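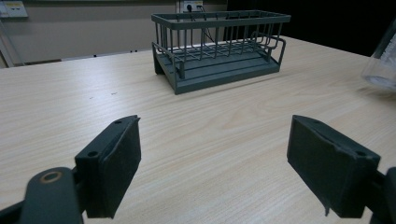 October 15, 2020 – rack task, glass placement. Collection notes, bench 2.

Goal for the block: demonstrations of moving a clear drinking glass from the open table into the dish rack, and back out again. Both directions logged as separate tasks. Pluseck wants the return direction as well because the last policy would put a glass in and then hover over it.

Settings

- Hand-held gripper, same calibration as last week. Mirror check skipped, Yusri did it Tuesday.
- Rack stays on the far half of the table. Yaw and offset changed by hand between sets, never within one.
- Table otherwise clear in front of the rack, so the approach is free from either side.
- Start pose: fingers fully open, pointing at the rack, hold for a two-count, then go. The hold matters for the SLAM init. Three operators so far have cut it short.

Set A, rack nearly parallel to the long edge. 43 episodes kept, 6 thrown out. Of the six, four were tracking loss on the approach and two were me starting to move before the recorder had settled. No trouble with the grasp itself. Approach from the right is faster for me by a clear margin, so I forced alternate sides from the tenth episode on. Left-side approaches look hesitant in the replay. They are still valid, but I would like someone left-handed to repeat the set before we train on it. Catalina has offered.

Set B, rack rotated and pulled toward the left. This one was slower. The wires and the glass are both thin, low-contrast structure, and with the rack turned the feature tracker seems to prefer the table grain, of which there is plenty, all running the same way. Drift on the long trajectories came to 13 mm at the worst point, measured by returning to the start mark. Median is well under that. I did not discard on drift alone. Flagged in the sheet, column F.

Grip notes. Pads on both fingers have wear at the lower edge and a strip is starting to lift on one of them. The contact patch for a glass is higher up, so I left them on through the end of Set B. Changing pads mid-set would alter the appearance of the fingers in every later episode, and the fingers are in every image we record. Swap goes in between sets, with a note of the episode number. Spare pad stock is in the drawer under the Ocampo scale, half a sheet left. Rosario is ordering more.

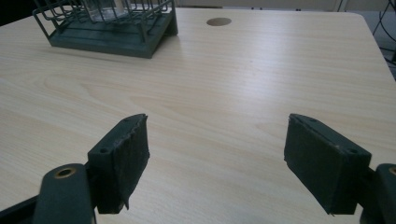

Catalina Iturra read the notes up to this point and objected to the drift decision. Her view is that a flag in column F does nothing, the training script never reads column F, and any episode over 10 mm should go into a separate folder or it will end up in the mix by default. She also thinks the hold at the start should be three counts and that the recorder should beep when it is over.

Agreed on the folder. Moved everything over 10 mm to hold_drift/ and left the flags in place. The script change can wait for Pascual. On the three-count I am less sure. The init was fine on two whenever people gave it two. The beep would fix that without making every episode longer, and it is a small change on the Skusteno side. Ticket opened.

Return direction, glass out of the rack and onto the table. Started late, so treat as a pilot. Observations:

1. Withdrawal has to be close to vertical until the base of the glass clears the top of the wires. With the rack turned, my wrist wants to pull back too early and the glass catches. Two contacts, no tip-over. Both kept, labeled as contact.
2. Release on the bare table is harder to judge than release in the rack. I was opening the fingers a few millimeters high. You can hear it. Replays show the same thing in the z trace.
3. Place target should be specified. I was putting the glass down wherever my hand stopped, and the end positions cluster in a patch the size of a saucer. Next time use drawn positions from the random sheet, read out by a second person.
4. Do not place over the cable grommet. Add it to the exclusion list for the random sheet.

Lighting. There is a bright band across the table from the reflection. It moves relative to the gripper as the viewpoint changes and I do not want to remove it, the target kitchens will have worse. But all of today's data has it in nearly the same part of the table, and that is a bias. Zuweira suggests repeating Set A with the table turned through 90 degrees, which also takes care of the grain direction. Cheap to do. Scheduled for the next free block.

Totals. With the earlier sessions we now have 119 usable episodes for glass-in, all operators. Pindent's baseline plan asked for more than that before the first training run, but Yusri wants to start a small run now, in-direction only, to see whether it learns the approach at all. No objection from me provided hold_drift/ stays out.

To do

- Pads: replace both fingers together, log episode number.
- Catalina: Set A repeat, left hand.
- Pascual: make the loader skip hold_drift/ explicitly, and fail loudly if column F is filled in for an episode outside it.
- Random sheet: add the grommet exclusion, reprint.
- Second glass with a wider mouth. The present one is near the middle of the finger opening and tells us little about clearance.
- Check whether the two contact episodes have usable force estimates. Probably not, the motor-side reading is too coarse, but look before deleting anything.

Battery was at a third when I stopped. On the charger now, left port. The right port is still intermittent.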